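**Vullix opens take-back scheme for plastic bathroom fittings in Clenstead**

CLENSTEAD, September. Vullix, the maker of moulded bathroom and kitchen fittings, has opened a take-back scheme for used plastic holders, brackets and trays. Collection points are now in place at three sites in the town: the Kaczorowski hardware shop, the Mosico trade counter and the Vullix factory gate.

The scheme accepts rigid plastic fittings of any make, in any colour. Metal screws, rubber feet and adhesive pads should be taken off before drop-off. Fittings with a metal core or a chrome finish cannot be processed and will be returned or sent for disposal at the customer's choice.

A trial run over the summer took in 439 kg of material. Of this, 97 per cent by weight was sorted into a single polymer stream and ground for reuse. The remainder was mostly mixed-material parts and items with heavy limescale. 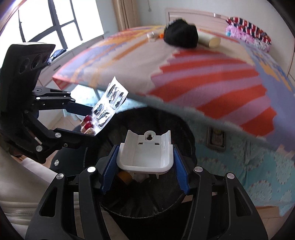
Ground material is washed, dried and blended with new resin before moulding. Vullix uses the blend in the hidden parts of its wall-mounted range, including back plates and spacers. Visible parts are still made from new resin, as colour match on the blended material does not yet meet the company's own standard.

"Small fittings are awkward for household recycling," said Gleice Guimarães, materials manager at Vullix. "They are often too small for the sorting line and carry no polymer mark. We can identify most of them by hand and by a float test, and the yield in the trial was good enough to carry on."

Tainá Andrade, who runs the trade counter at Mosico, said plumbers and fitters had supplied more than half of the trial material. "They strip out a bathroom and have a bag of this by lunchtime. It is on their way back to us in any case."

Trade customers bringing in more than 185 items at one time are asked to telephone the factory first so that a cage can be set aside. No charge is made for drop-off and no proof of purchase is needed.

The factory gate point is open from 8 am to 4 pm on working days. The other two points keep shop hours.

**Notes to editors**

Vullix makes injection-moulded fittings for homes and small hotels at its Clenstead site. Data sheets for the blended material are available on request from the Vullix press desk.

ENDS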